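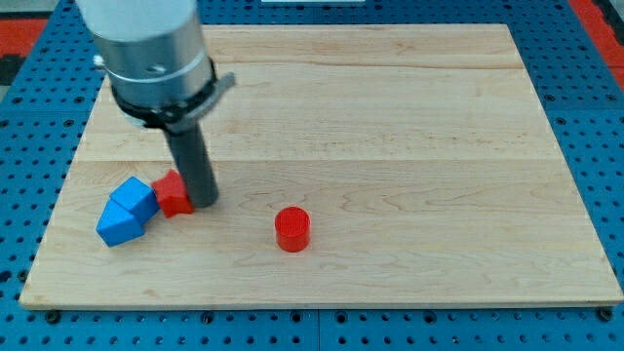 A wooden board. Drurnier is deciding whether it wants more of them.

Drurnier votes to keep boardwalk wooden, pending a definition of wood

DRURNIER — After four hours of public comment, one recess for a parking matter and a long disagreement over the word "plank," the Town Council voted late in the evening to rebuild the Lai River boardwalk in wood, the material it has been made of all along.

The vote was 4 to 3. It settles a question that has occupied the town since May, when the public works department closed the northern end of the walk and put up a sign reading "Temporary." The sign has since been replaced, owing to weather damage.

The boardwalk runs 989 feet along the east bank of the Lai, from the boat ramp to a bend where there used to be a snack bar. It is used by joggers, by people with strollers, by high school couples, and by a group of anglers who are not supposed to fish from it and who were well represented at the meeting. An inspection this spring found rot in the deck and in some of the supports beneath it. The report described the overall condition as "fair to poor," and both sides spent the summer quoting the half they preferred.

Public works had recommended composite, a blend of plastic and wood fiber that costs more to buy and less to look after. The department's memo said composite would not splinter, would not need yearly sealing and would come in a color called Harbor Dusk. It was the color that caused most of the trouble.

The town received 463 written comments on the project, more than it got on the last three budgets and the new sewer plant combined. Staff sorted them into "for wood," "for composite" and "other," and it was "other" that took the longest to read. Several people in that group wanted the walk left alone. One wanted it moved to the west bank, which is in Galten. One was a complaint about leaf pickup, and has been forwarded.

Harbor Dusk is a gray. The town's memo called it "a warm weathered tone." Residents who had seen the sample, which was screwed to a post outside Town Hall for six weeks, called it a number of other things, and the comparison to a filing cabinet came up often enough that the council president asked speakers to consider whether it had already been made. It had, and they made it anyway.

Supporters of wood spoke mainly about character. Wood ages well, they said, and sounds right underfoot, and belongs by a river. A man who has walked the path every morning for decades said he could tell where he was on it with his eyes closed, by the squeaks. A council member asked if the squeaks might be connected to the rot. He said he supposed they might, and that he would miss them all the same.

Supporters of composite spoke mainly about splinters. A mother of three brought a pair of tweezers to the podium and set them down next to the microphone without further explanation. She received the longest applause of the night, including from people who then got up and spoke for wood.

Money came up at about the halfway point. The low bid for the decking came from Ernus, a contractor based in Galten, which priced the job both ways. Wood was cheaper by $483 for every ten-foot section installed. Over time, according to public works, the savings would be eaten up by sealing, sanding and replacement of boards, provided the town actually did any sealing, sanding or replacement. A council member asked when the current boardwalk had last been sealed. The department said it would have to look. It looked during the recess, and reported afterward that it would have to look somewhere else.

This was taken as an argument by both sides. Composite backers said a town that can't remember to seal its wood shouldn't own any. Wood backers said that if the walk had lasted this long on no care whatsoever, imagine what it could do with a little.

Then there was Galten. Our neighbor across the river rebuilt its own, shorter walk in composite 9 years ago, and any discussion of public works in Drurnier arrives sooner or later at what Galten did. Speakers in favor of composite said the Galten walk still looked brand new. Speakers against said the same thing in a different tone of voice. One resident said she had walked it in July with sandals on and had found it hot. Another said he had walked it in January and found it slick. A third said he would not set foot in Galten at any time of year, and sat down.

The disagreement over "plank" came toward the end, when the town attorney noted that the draft motion called for "natural wood planks" and asked whether the council meant untreated lumber. It did not. Untreated lumber would last a few years by the water and then become a different kind of public comment. The council meant pressure-treated pine, which is wood, but which one resident said from the back of the room was "wood with a prescription." The attorney proposed striking "natural." A member objected that "natural" had been the whole point. The attorney then proposed "wood planks, treated," and it was asked whether a plank is the same as a board. The bid documents say boards. The motion said planks. The memo from public works used both, sometimes in the same sentence.

A retired lumberyard employee in the audience offered to clear this up. He spoke for his full three minutes and was granted two more. By the end of them it was generally agreed that there is a difference between a plank and a board, that it has to do with thickness, and that it did not matter here. The motion was amended to say "decking."

The 4 to 3 vote followed. One of the members in the majority said she had come in planning to support composite and had been won over by the squeaks. One of those in the minority said he had come in planning to support wood and had been won over by the tweezers. Minds were changed, in other words, and the result came out exactly as predicted in the parking lot beforehand.

The approved version includes some concessions. Handrails will be composite, as that is where most of the splinters are collected. The rails will come in a brown to be chosen later, and the council has asked that the samples be displayed indoors this time, and that there be no more than two. A proposal to sell pieces of the old deck as souvenirs was tabled after public works was asked how much of the old deck could be picked up in one piece.

The council also instructed the department to draw up a maintenance schedule and put it on the town website. The department agreed. It asked for an extra part-time position to carry it out, and the council thanked it for the suggestion.

Work is expected to start once the river drops, which leaves the start date up to the Lai. Ernus has told the town it can do the job in one season if the supports turn out to be in the shape the inspection says they are in, and that if they are in some other shape there will be a phone call. The northern end stays closed until then. The southern end remains open to pedestrians, with bicycles walked and no fishing, a rule that several of the evening's speakers may wish to review.

The Ernus estimate does not cover the old snack bar site at the bend, where the foundation and one picnic table remain. A number of the comments asked if the snack bar might come back as part of the project. It is not part of the project. The council president said so at the start of the meeting, again after the recess, and a third time after the vote, when a resident asked whether the window would be on the river side or the path side.

Residents who would like to weigh in on the handrail color may do so in writing at the clerk's office during business hours. The clerk asks that comments be kept to one page and that they be about the handrails. Leaf pickup has its own form.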